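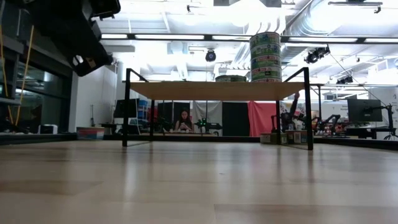

Teaching the Planner Where to Stop

The Manipulation Software Group at the Skoltcombe Institute occupies one large hall on the ground floor, and most of its work is never seen by visitors. They notice the arms first. What the group produces, however, is code: the programs that decide where an arm should move, how it should approach an object, and when it should give up and try again.

The group's main project, named Vashisht, is a motion planner designed for shelves. Shelves are ordinary furniture in homes and shops, and they remain difficult for planning software. A board blocks the view from below. Its legs narrow the approach from either side. Objects placed on it may be tall, and a tall object is easily knocked over by an elbow or a wrist that the planner has treated as safely out of the way.

"For some years the field measured success by whether the hand arrived," said Golnar Mousavi, who leads the group. "Our interest is in what the rest of the arm was doing on the way there."

Stacked goods receive particular attention. When cans are placed one on top of another, a perception system must decide whether it is looking at several objects or a single column. The label bands repeat, the edges between cans are thin, and ceiling lights reflected in metal can hide the seam altogether. An earlier version of the group's software often reported a stack as one long cylinder. The planner would then attempt to grasp it at the middle.

The present version handles the question differently. The perception module, called Nemlow, no longer has to give a single answer. It passes the planner 2 readings of the same stack, each with a score, and the planner looks for a motion that would be acceptable under both. In most cases this means approaching from the top and lifting slowly. If the force sensed at the wrist does not match the weight of one can, the arm lowers its load and the reading is revised.

Maximiliano Figueroa wrote much of the code that joins the two modules. He described the early months of the work as largely a matter of timing. Nemlow updated its readings at one rate and the planner requested them at another, so that the arm sometimes acted on a view of the shelf that was no longer current. Every reading now carries a time stamp, and the planner refuses any that has passed a fixed age. The change required few lines of code and took most of a winter to test.

Testing is governed by a written procedure. The group maintains a library of 682 shelf arrangements, each stored as a short file that lists the objects, their positions and the surface on which the shelf stands. Every proposed change to the planner is run against the full library in simulation before it is permitted on an arm. A smaller set of 524 arrangements, chosen to include tall stacks and narrow gaps, is repeated with added errors in the camera position.

Shakuntala Dhillon, who manages the library, is cautious about what simulation can show. Simulated cans do not dent, she noted, and simulated tables seldom shine. Glossy surfaces produce faint second images of whatever stands on them, and Nemlow was for a time inclined to report shelf legs that continued below the tabletop. Those reports are now removed by a check against the measured height of the table – a simple rule, and one that the group considered for a long while before adopting.

The tooling around the planner has grown into a project of its own. Kekamlow, a replay program written by Pankaj Uniyal, allows an engineer to step through a run and see, at each moment, which motions were considered and why all but one were rejected. The archive it draws upon holds over 2828 runs. Engineers meet on Friday mornings to review the failures among them, and the person whose change is under discussion does not operate the controls.

Mr. Uniyal said that the program was first intended for his own use. Its display of rejected motions was added at the request of Sarla Sandhu, who had joined the group from a background in warehouse control systems and wished to know whether the planner was refusing good paths as well as bad ones. It was. A safety margin meant for the gripper had been applied to the whole forearm, and a number of perfectly usable routes between shelf legs had been closed off as a result.

The margin has been corrected, although Ms. Sandhu would like to see it set separately for each joint. That work is planned for September, after the next release of Nemlow. The group also intends to extend the planner to two arms sharing one shelf, a problem in which each arm becomes an obstacle for the other and the age of a reading matters a good deal more.

Dr. Mousavi does not expect the first results to be quick. The two-arm planner presently spends several seconds on decisions that the single-arm version makes almost at once, and she has asked that no demonstration be scheduled until the delay has been reduced.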